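The great tempeh experiment, part two

May 13, 2015

Right, so after the last post I had a fair few messages asking whether I'd given up on making my own tempeh. I haven't! I've just been eating it faster than I can write about it, and then April went by in a blur of marking and colds and I didn't sit down at the laptop once.

For anyone new, tempeh is soya beans held together by a white mould (a friendly one) and it slices like a firm cake. I used to buy it frozen from Harahap, the little grocer behind the station, until Slamet Kusuma at the till told me his mum made hers on top of the boiler and it was ten times better. I went home and ordered a packet of starter that same evening.

The first go was dreadful. I didn't dry the beans well enough, and what I got was grey and slimy and smelled like a wet dog in a chemistry lab. The second go was patchy but we ate the good half. By the third batch I'd got the hang of the drying, and I've now got a method I'm happy with, so here goes.

Soak 383 grams of dried soya beans overnight in plenty of water. (Yes, it's a silly number. It's what was left in the bag the first time it worked, and I'm superstitious.) Next day, rub them between your hands under water so the skins come off and float up, then pour the skins away and do it again. And again. It's a dull job, put the radio on. Don't fret about getting every last one.

Boil them in fresh water for 45 minutes or so with a good splash of vinegar. They should be cooked but still have a bite. Drain, tip them back in the dry pan and stir over a low heat until they look matt and there's no steam coming off. Then spread them on a clean tea towel and leave them till they're no warmer than your hand. If you put the starter on hot beans you'll kill it, which I did with batch four because I was trying to get out to the cinema.

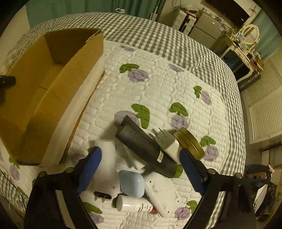
The flowery quilt, spare room.

Sprinkle over a teaspoon of starter and mix it for longer than you think you need to. Pack the beans into sandwich bags you've pricked all over with a skewer, flatten them to about the thickness of your thumb, and keep them somewhere warm, 30 degrees or just over. I use the airing cupboard with a thermometer propped against the bags. After a day or so it starts making its own heat, so open the door a crack then and keep an eye on it. Mine's usually done somewhere between 30 and 36 hours, when it's white all over and holds together if you pick up one end. A few black or grey spots near the holes are fine. Pink or slimy, bin it.

My favourite way to eat it is still the sticky one Tirta Santoso taught me when we shared a flat. Slice the tempeh into thin matchsticks, fry it in a good amount of oil until it's properly crisp (go further than golden, you want it to rattle) and drain it on kitchen paper. Pour off nearly all the oil, then gently fry three shallots, two cloves of garlic and a red chilli, all sliced thin. Add 100 grams of palm sugar, a spoonful of tamarind, a splash of water and a pinch of salt and let it bubble till it goes thick and glossy. Throw the tempeh back in, toss it fast and get it out of the pan before the sugar catches. It keeps for days in a tin, in theory. Ratree Nakpan came round on Sunday and puts lime leaves in hers, shredded as fine as hair, and I have to say I'm converted.

If you can't face the sugar, just score a thick slice, dunk it in salty water with crushed garlic and ground coriander, leave it ten minutes, pat it dry and fry it. Brilliant with rice and a really fierce sambal – I had it for breakfast twice last week.

Next on the list is trying it with chickpeas, as Hatem Younis swears it works and has promised me some of his to taste. I'm a bit doubtful, but I was doubtful about the boiler too. Also I still owe you the peanut sauce. It's written on the back of an envelope somewhere in this house and as soon as I find it I'll type it up.

Let me know in the comments if you have a go, and what you're using to keep it warm!

Contact me | © 2015 All words and recipes my own | Back to top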